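The Big Holiday Wash: Our Folding Gallery

Welcome to the laundry pages, and do pull up a chair, because I have never been any good at keeping these introductions short. Every December, when the guests have gone from Purndale and the beds have all been stripped, we take over the long back room and fold our way through the whole lot. Sheets, towels, flannels, swimming things, the clothes people leave behind under the bunks (you would not believe the socks!), all of it has to be washed, sorted, folded and put up on the shelves before the painters arrive in the new year. The whole job takes us 3 weeks if the weather is kind and the lines outside can be used, and a good deal longer if it isn't.

I've kept a sort of running commentary on the folding for years now, first in a notebook and then on this page, and a surprising number of you write in to say you have tried our way of doing fitted sheets or have at last got your airing cupboard to shut. That pleases me no end. So this year's gallery is mostly about the small things, the shorts and tops and odds and ends, which everyone says are easy and which I have always found far more bother than a nice honest tablecloth.

A few notes on how we work, for anyone new. The towels go first, in thirds and then in half, with the folded edge facing out so the shelf looks tidy even when it's bursting. We had 200 of them this time, counting the thin old ones that I keep meaning to turn into dusters and never do. The sheets follow, and they want two people and a bit of patience, one at each end, walking towards each other as if it were a country dance. Pillowcases get tucked around their own set so that you can pick up one bundle and make one bed, a habit I picked up from my mother and would recommend to anybody with more than one size of mattress in the house.

Clothes are left until the end of the afternoon, when the light has gone a bit yellow and somebody has put the kettle on. We tip them out a basket at a time, pair what can be paired, and give each thing a good shake before it goes down. The labels on the shelves came from Emov, a roll of 400, and we have used so few of them that I expect to be writing "bath mats, small" on them well into my old age. The baskets are the stacking sort from Drokico and have stood up to a great deal of being sat on.

And so to the shorts! I do love a proper bright red on a grey afternoon.
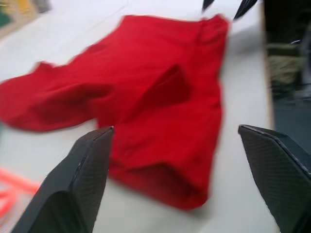

Do shorts need folding at all, or can they simply be rolled?

Rolling is perfectly all right for soft, stretchy ones, and handy if your drawer is deep. Cotton ones with a firmer waistband sit better folded: lay one leg over the other, smooth the creases outwards with the flat of your hand, and then bring the hem up to the waist. Drawstrings should be tucked inside first or they'll catch on everything else in the drawer.

We are still at it as I write, with 5 baskets left and the swimming towels yet to come in off the line. The Azimi shelving along the far wall is filling up beautifully, apart from the bottom shelf, which I've set aside for tea towels and which already seems to have jumpers on it. More pictures will go up once the blankets are done, and if you have a good way of folding a dressing gown with a hood, please write and tell me, as I've been rolling mine up and hoping for the best.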